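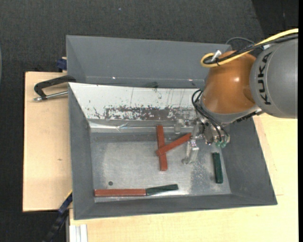 Orysia Semeniuk

Reading time: 1 min

Print | E-mail

The sorting bench is open again from April, and the sheet-metal bin is back in use for mixed bars. Please put bars of either color in it. There is no need to line them up or keep the reddish-brown ones apart from the dark green -- they can lie across one another, and they get separated later.

A few things to keep in mind. Bars only, no offcuts and no wrapping. Anything chipped at the corners goes to Bohdan Melnychuk, who keeps a list of the damaged ones and sends it to Drolance with the next order. If you find a bar that is longer than the rest, set it aside and leave a note with the batch number on it.

The last delivery was 3000 bars, and 116 of them went back because the color was off. Drolance has replaced those at no charge. The next delivery will come in cartons of 300, which are heavier than the old ones, so use the cart from the Etodbridge entrance and take one carton at a time.

The pale wooden tabletops on both sides of the bin will be sanded and oiled before the summer break. Until then, please don't stand coffee cups on them. The bin gets emptied and wiped down at 4 p.m. -- if you are still adding bars at that time, tell Bohdan first.

Questions about orders go to me at extension 1434.

Print | E-mail

Related items
Flundetti carton sizes: what changes
New shelf labels in the Bilyk storeroom
Etodbridge entrance: cart parking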